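Dishes, Drains and Other Sink Stuff

Quick ones today, got a pile of notes and no time to sort them. Take what you need.

Smelly drain. Pull the strainer out and look at the underside. Most of the time it's that. Old toothbrush, dish soap, hot water. If it still stinks, half a cup of baking soda down the hole, leave it while you eat dinner, then a full kettle. Skip the vinegar, it fizzes and looks busy and that's the end of it.

Burnt pan. Cover the black part with water, spoonful of baking soda, simmer 10 minutes, turn it off and go to bed. Wooden spoon in the morning. Not for aluminum, it goes dull and gray.

Glasses that come out cloudy. Soak one in white vinegar for 5 minutes. Clears up? Hard water, do the rest. Doesn't clear up? Etched, and no product is going to fix it, so put your money back in your pocket.

Sponges. Squeeze it out and stand it on its edge. Flat on the sink it stays wet all day. I toss mine when it starts to smell even a little, and I don't microwave them anymore after the time I forgot to wet one first.

Racks. Stand plates up on edge with a gap between, biggest at the back. Bowls go face down and leaning, never flat, or you get a ring of water trapped under the rim. A wood rack needs oil now and then, same mineral oil you use on the cutting board. Wipe on, wait an hour, wipe off. Do it when the rack is bone dry.
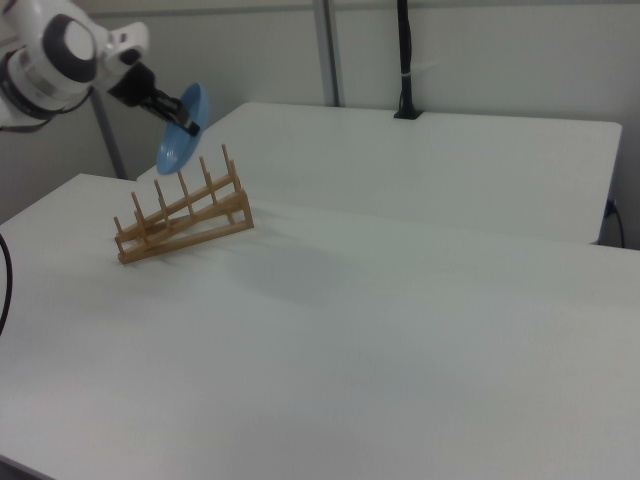
Kitchen Notes / posted by Floarea Mocanu / December 5, 2018 / Filed under: Sink, Stains, Storage

OK more.

Black spots on a wood rack. That's mildew in the joints. Scrub with salt and half a lemon, rinse, then dry it outside in the sun for an afternoon. If the spots come back in a week sand it lightly with 220 and oil again. If the wood is soft when you push a fingernail in, it's done. Get another one.

Gray marks on plates. Everybody thinks these are scratches. Usually they're metal rubbed off the knives and forks. Cream cleanser on a damp cloth, small circles, rinse. Try the back of the plate first if it has a painted edge. Gold rims, don't.

Stacking. Put a paper towel or a coffee filter between the good plates. The unglazed foot on the bottom of one is what scuffs the top of the next. I keep stacks short too, the bottom one in a tall stack always seems to be the one that chips.

Tea stains in mugs. Baking soda paste, thumb, done. Denture tablets work on a thermos, drop one in with hot water and leave the lid OFF.

Greasy plastic tubs. Wipe them out with a dry paper towel before any water touches them. Then soap straight on the plastic, then hot water. The other way around you just push the grease from one side to the other. Tomato stain, leave it in a sunny window. Took two days in July, longer in winter.

Dish towels that don't soak up anything. Fabric softener did that. Wash them hot with a cup of vinegar in the rinse and quit using softener on that load. New ones need a couple washes before theyre any good.

Cutting board smell. Onion mostly. Coarse salt, rub, rinse with cold. Stand it up to dry, both faces open to the air, or it cups on you.

Rubber gloves. Turn the cuffs up an inch so the drips stop there and don't run down your elbow. Sprinkle of cornstarch inside if they stick.

Sharp knives never go in the suds. Wash it, dry it, put it away. I have the scar.

Cast iron, since Ntombi Shezi wrote in again about hers. A little soap is fine! It won't kill the seasoning. Leaving it in the sink overnight will. Dry it on the burner on low and rub in a drop of oil while it's warm, then wipe like you made a mistake and want it all back off. Sticky pan means too much oil. Put it upside down in the oven at 400 for an hour and it should firm up.

Stainless sink water spots. Wipe with the grain. Find the lines and follow them. A dry cloth right after dishes saves you the whole job.

Small gap behind the faucet where the gunk goes: wrap a thin rag around a butter knife. Old tights work even better if you have any laying around.

Halfdan Sveinbjörnsson asked how to get a price sticker off a bowl. Cooking oil, wait, scrape with a plastic card, wash twice. Hair dryer if its one of the papery ones that come off in shreds.

Next time the fridge, and that drawer gasket question I keep putting off. Send the freezer ones too

Filed under: Sink, Stains, Storage
Older: Getting wax out of a tablecloth
Newer: Fridge shelves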